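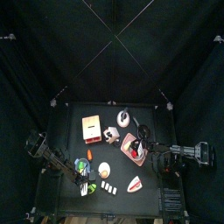 La mesa a media sesión de demostraciones, con la cocinita de juguete puesta.

Informe de avance, octubre
Proyecto Dirnudmont: enseñar tareas de cocina a dos brazos por teleoperación
Para: el equipo de seguimiento de Sabbagh

Hola a todos:

Ya toca informe y esta vez lo escribo con bastante mejor ánimo que el anterior. Os prometí que en octubre habría demostraciones de verdad y no solo vídeos de un brazo dando vueltas en el aire, y las hay. Llevamos 1253 guardadas y revisadas, repartidas entre 25 tareas distintas. En total grabamos 1974, así que ya veis que se nos cae una parte importante por el camino. Luego os cuento por qué, que tiene su miga.

Lo que hemos montado

La mesa negra dentro del recinto de tela negra ya es la definitiva (¡por fin!). Los dos brazos entran uno por cada lado y se reparten el tablero: el izquierdo trabaja cómodo en su mitad, el derecho en la suya, y en el centro se encuentran. Esa zona común es la que más nos interesa y también la que más disgustos nos da, pero vamos por partes.

El recinto lo hicimos así por la luz. En la primera versión teníamos la mesa abierta y lo que grabábamos a las nueve de la mañana no se parecía en nada a lo que grabábamos a las cinco de la tarde. Con la tela el fondo es siempre el mismo y las sesiones se pueden mezclar sin andar corrigiendo nada. La pega es que el negro se lo come todo: la sartén, que también es negra, hay que buscarla. Me lo apunto como problema a medias, porque en una cocina real también hay cosas oscuras sobre superficies oscuras y algún día habrá que enfrentarse a eso.

Los objetos son casi todos de juguete. Tenemos una tostadora de madera con su ranura, un hervidor blanco pequeñito con asa negra, la sartén, una bandeja rosa tipo tabla de cortar, un plato blanco, un cuenco azul claro, una zanahoria y un surtido de comida de mentira que va creciendo cada vez que alguien pasa por una juguetería. También hay piezas que no pintan nada en una cocina, como el cubo blanco con marcas negras o los bloquecitos blancos. Los dejamos a propósito en muchas sesiones para que el sistema aprenda a no hacerles caso cuando no le toca.

Cómo se enseña una tarea

Para quien no viniera a la visita de primavera: una persona se sienta en el puesto de mando, coge dos mandos (uno por brazo) y hace la tarea mirando la mesa por la pantalla. El brazo de verdad copia el movimiento y nosotros guardamos todo: las posiciones, la apertura de las pinzas y el vídeo. Cuando hay suficientes repeticiones de lo mismo con los objetos cambiados de sitio, se entrena con ellas. Los mandos son los Misis que pedimos con la ampliación de presupuesto, y la diferencia con los anteriores es enorme. Con los viejos acababas con la muñeca hecha polvo a la media hora. Con estos he llegado a hacer 52 demostraciones seguidas yo sola, una tarde que me empeñé, y solo paré porque me entró hambre. (Trabajar toda la tarde con comida de plástico tiene esas cosas.)

También hemos probado la otra manera, la de agarrar el brazo con la mano y llevarlo por donde quieres que vaya. Para tareas sencillas de un solo brazo me sigue gustando mucho, es muy intuitiva y cualquiera la pilla en cinco minutos. Con dos brazos a la vez se complica: te faltan manos, te pones delante de la cámara sin querer y luego en el vídeo sale un codo tapando justo el momento en que se cierra la pinza. La hemos dejado para enseñar las posturas de partida y para enseñar a la gente nueva cómo se mueve cada articulación. Todo lo demás va por mando.

Lo que va bien

Poner comida en el plato va de maravilla. Ha sido la primera tarea que hemos dado por cerrada en cuanto a recogida de datos, y las demostraciones son muy parejas entre operadores. Mover cosas de la bandeja rosa al plato también va bien, aunque ahí influye mucho cómo esté girada la bandeja. Al principio la poníamos siempre recta porque quedaba bonita, y el modelo se aprendió la bandeja recta, claro. Ahora la giramos en cada repetición y en diagonal es como más nos hace sudar.

El cuenco me ha sorprendido para bien. Yo daba por hecho que meter y sacar cosas iba a ser un suplicio por los bordes, y con un poco de práctica le coges el truco: entras desde arriba, muy despacio, y abres la pinza lo justo.

Otra cosa buena es el tiempo de preparación. Antes perdíamos media mañana recolocando objetos entre tarea y tarea. Ahora el programa de Drosport nos propone una disposición nueva en pantalla, la copiamos más o menos y a grabar. No buscamos que quede clavada, nos vale con que sea diferente de la anterior.

Lo que va regular

La tostadora. ¡Ay, la tostadora! Meter algo plano por la ranura pide una precisión que con el mando todavía no tenemos. Desde arriba se ve el hueco muy bien, pero calcular la altura mirando una pantalla es otra historia, y la mitad de las veces das en el borde y la caja se desplaza. Una buena parte de las grabaciones descartadas vienen de ahí. Estamos probando a que el brazo izquierdo sujete la caja mientras el derecho mete la pieza, y pinta mejor, pero todavía no tengo números que me atreva a enseñaros.

Lo plano en general cuesta. Las piezas tipo tarjeta se quedan pegadas al tablero y la pinza no encuentra por dónde entrar. Un operador se inventó lo de arrastrarla hasta el canto de la mesa y cogerla desde ahí, que funciona, pero en una mesa con dos brazos y un montón de cosas por medio no siempre hay camino libre. Hemos decidido guardar las dos estrategias con etiquetas separadas y ver cuál aprende mejor el modelo.

Y luego está la zona del centro. Cuando los dos brazos van al mismo objeto, el programa de seguridad los frena con mucha alegría, a veces cuando todavía queda bastante espacio. Lo entiendo y prefiero que frene de más, pero cada frenazo corta la demostración y hay que repetirla. Entre eso y la tostadora tenéis casi toda la explicación de la diferencia entre lo grabado y lo aprovechado. El resto son despistes nuestros: alguien olvidó darle a grabar, alguien estornudó con el mando en la mano (fui yo).

Los operadores

Somos un grupo pequeño y se nota quién ha grabado cada cosa. Hay quien va directo y rápido, y hay quien da un rodeo precioso por encima del plato antes de bajar. Al principio quise que todos lo hiciéramos igual y escribí unas instrucciones larguísimas que nadie se leyó enteras. He cambiado de idea. Ahora solo pedimos empezar con las pinzas abiertas, no pararse a pensar con el objeto en el aire y terminar con los brazos fuera de la zona de trabajo. Con eso basta para que los datos se puedan usar juntos.

Los turnos los hemos dejado en bloques cortos con descanso. Por la tarde la calidad baja, se ve clarísimo en la revisión, así que las tareas finas van por la mañana y después de comer hacemos las de coger y soltar.

Dinero

Vamos según lo previsto. La partida de material fungible está casi intacta porque los juguetes cuestan poquísimo y aguantan mucho más de lo que pensábamos. Sí que me gustaría mover una parte a repuestos de pinza: las almohadillas de los dedos se gastan y cuando se gastan resbala todo, especialmente lo redondo. Os mando la petición aparte con el presupuesto del proveedor. Si puede salir antes de que acabe el trimestre, mejor, porque tarda en llegar.

Lo que viene ahora

Para el próximo informe quiero tener cerrada la tostadora con los dos brazos, aunque sea con una sola pieza y la caja siempre en el mismo lado. También vamos a empezar con secuencias: coger algo de la bandeja, pasarlo por la sartén y acabar en el plato, todo seguido y sin soltar los mandos. Hemos hecho unas pocas pruebas y son largas y cansadas, pero da muchísimo gusto verlas completas.

El primer entrenamiento serio con todo lo guardado lo lanzamos en cuanto nos den hueco en el servidor. Ahí veremos si lo de cambiar la bandeja de posición ha servido de algo o si hay que volver a sentarse a grabar. Yo cuento con que algo habrá que repetir, y por eso en el calendario he dejado dos semanas sin nada asignado. Por favor, no me las llenéis con reuniones.

Me queda pendiente de vuestro lado confirmar si la demostración para Sabbagh la hacemos en directo o con vídeo. En directo me apetece más, y si alguien quiere ponerse a los mandos un rato, le dejamos la zanahoria, que es muy agradecida. Necesitaría saberlo con un par de semanas para preparar la sala y reservar el puesto de mando.

Un saludo y gracias por la paciencia con los plazos de la primavera,

La coordinadora de Dirnudmont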